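Reserve side returns to Hader this season

The reserve team is back. After a stretch without one, Hader has entered a second side in the Jonton and District League, and home games are being played at Vidarik Road on the Saturdays when the first team is away. Admission is free for season ticket holders and $2 for everyone else, payable at the north gate only.

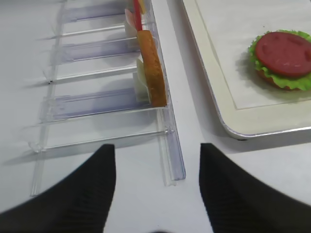

From the Supporters' Newsletter desk
October 27, 2025

The decision goes back to June, when the club reviewed the squad after a spring in which the first team regularly traveled with players who had not had a game in weeks. Young players finished with the under-18s and had nowhere to go except on loan. A few did well out of that. Most sat on somebody else's bench and drifted out of the game by Christmas.

Running a reserve side costs money, and that was the reason the last one folded. There are match officials to pay, a second set of uniforms, and a bus for the longer trips. The club has kept costs down by picking a league where nearly all the grounds can be reached by car. The one long trip is to Hosseinzadeh Athletic, and the bus for that will be shared with supporters who want to go. Seats can be booked at the club shop.

Results so far have been mixed. The opening game was lost 3–1 at home to a Jonton side with several older players who knew how to slow a game down when they were ahead. The second was better – a goalless draw away, on a heavy field, with the back four holding their shape right to the end. The first win came at the third attempt. It was settled by a header from a corner that the visiting keeper should probably have come for.

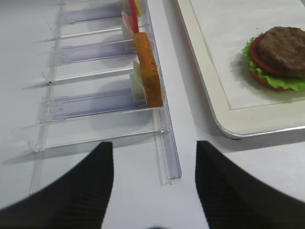 What has stood out is the midfield. The coaches have been playing three in the center, with the youngest of them sitting deepest, and the ball is moving faster than it does in the first team. Whether that carries over when tackles start coming in harder is another question. Two of the three have already trained with the senior squad, and one was named as a substitute for the cup replay without getting on.

Up front there is less to shout about. The side makes chances and then snatches at them. One of the forwards on trial has left, and the club is still looking for a center forward who can hold the ball up. The manager is said to be in no hurry and would prefer to wait for the right player than fill the spot.

Attendance for the first home game was 137, which is more than the league's usual crowd and enough to make some noise in the covered end. The refreshment stand opens 30 minutes before kickoff and stays open through halftime. The main stand bar opens only for first-team games.
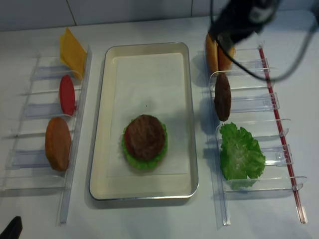

Burger patty and lettuce on a paper-lined tray.

The league has 26 games for each club, finishing in the spring. There is also a county cup for reserve sides. Hader has been drawn away in the first round, on a ground without floodlights, so expect an early kickoff. Dates will be posted on the board outside the club office once the league confirms them.

Program sellers will not be on duty for reserve games. A single team sheet is printed on the day and left at the gate. If you collect them, come early, as the first batch ran out well before the teams came out.

Some supporters have asked whether the reserve games could be moved to a weeknight, so that people who follow the first team on the road can see both.

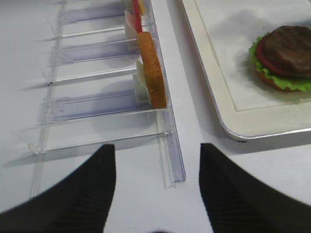
One season ticket holder wrote in to say that she has missed every reserve game for exactly that reason, and that before the old side folded its matches were played under the lights on a weeknight with a decent crowd. She would gladly pay full price to have that back, she said, and thought plenty of other traveling fans would too.

The club has looked at it. Most of the reserve squad have jobs or classes, and several of the visiting teams would struggle to get to Vidarik Road in time for an evening start. The league allows a switch if both clubs agree, and 6 of the remaining home games are against sides close enough to make it possible. Letters have gone out to those clubs, and any changes will be listed in the next issue.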